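**November 1, 2018. Program workshop notebook, Hanthorpe touring season**

Reviewed the opening monologue of the Parisi program with Lev Bilyk reading. The revised text places the riverboat story before the letter home. The reading held together, although the passage on the election remains too long for school audiences. The date of the second letter is still to be confirmed against the Nastari papers.

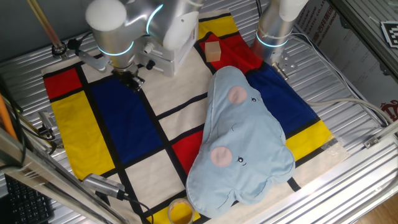 Branwen Parri asked that the election passage be kept whole for evening performances, as adult audiences tend to raise it in the question period. Two versions will therefore be prepared, and the shorter one will be marked for schools.

Costume: the gray frock coat needs a new lining before travel. The spare collar has been located.

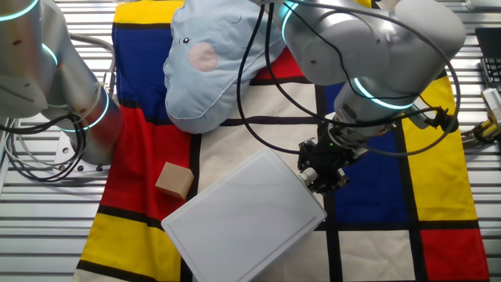

Venue correspondence is to go through Narendra Rawat. Prulitura has offered its hall, which seats 1000, and requests a program note by the end of the month. The printing order stands at 3000 handbills. Zoia Tkachenko to check the spelling of place names before the proof is released.

Open: whether the performer stays in character while signing programs.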